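4.2 Open-day sessions at Clakdale

The second part of the study took place during the open day at the Clakdale site, where the Skitero system was shown to visitors for the first time. The lab work in Section 4.1 had been done with trained staff and a fixed list of tasks. At Clakdale we wanted to see how people with no background in robotics would follow the arm's work, and what they would ask it to do next. The open day drew over 2,000 people across the whole site, and 458 of them stopped at our table long enough to be counted under the rule given in Section 3.

The table was set up as a small kitchen counter. Visitors stood behind a low rope on the far side and could watch both the arm and a monitor with the wrist camera view. An operator from the Msimang group ran the arm and answered questions. The operator was told to keep talking to a minimum while the arm was moving, and to give the same short introduction to each new group. Some groups arrived in the middle of a task and missed it. We kept these visitors in the data but marked them separately.

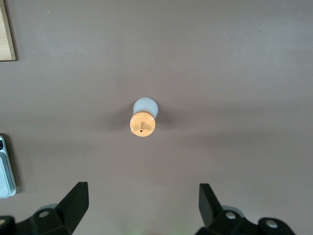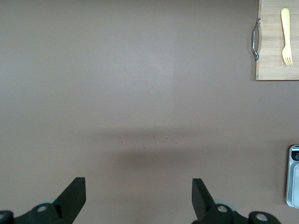 Figure 6. Wrist camera views of the Clakdale table. First view: a small squeeze bottle with an orange cap, with the gripper fingers apart. Second view: the open gripper over the tabletop, with a yellow fork on the wooden board at the upper right.

Visitors were invited to fill out a one-page form when they left the table. The form asked what they thought the arm was trying to do, how sure they were, and whether they had looked mostly at the arm or at the monitor. We received 49 completed forms. This is a low return, and we treat the answers as background to the observer notes. Children often filled out the form together with a parent, and in those cases we counted one form as one response.

Two observers took notes on printed sheets. They wrote down the questions visitors asked and the point in the task at which each question came up. Most questions came while the arm was standing still – visitors tended to read a pause as a fault, even when the system was only planning its next move. The same pattern had shown up at the Skumside pilot in September, where there was no monitor. A status line on the monitor was added between the two events, but few visitors mentioned it, and we can't say from these notes whether it helped.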